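Participants wanted: home cooking and salt intake study, Tullstead

Posted February 6, 2020

Colasico is recruiting adults in the Tullstead area for a study of how much salt is added to vegetable dishes cooked at home. There are 91 places. Participation lasts 25 days and can be completed from your own kitchen, apart from 3 visits to our office on Davine Road.

You may apply if you are over 18, cook an evening meal at home on most days and are not on a diet prescribed by a doctor. Pregnant women and people taking medicine for blood pressure cannot be included. Only one person per household may take part.

Participants weigh salt, stock cubes and sauces before use and enter the amounts in a paper diary. Scales are supplied. Recipes are your own choice, but each week must include at least one dish based on aubergine, courgette or cabbage.

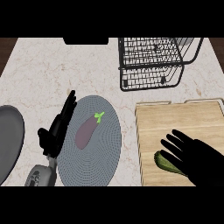
Van Beek, after the pilot round, wrote that the weighing became routine within a few days but that the diary needed more space for shared meals. Salt added at the table by guests had ended up in the margin. The diary now has a separate column for this.

The diary is collected at the final visit. Incomplete diaries are accepted if no more than two evenings are missing. Records are stored under a participant number and names are kept in a separate file.

Travel costs within Tullstead are refunded on presentation of a ticket. The first group starts in June. Application forms are available at the Davine Road reception or by post from Colasico, Box 3000, Tullstead. Please state your usual cooking days and whether you use gas or electricity.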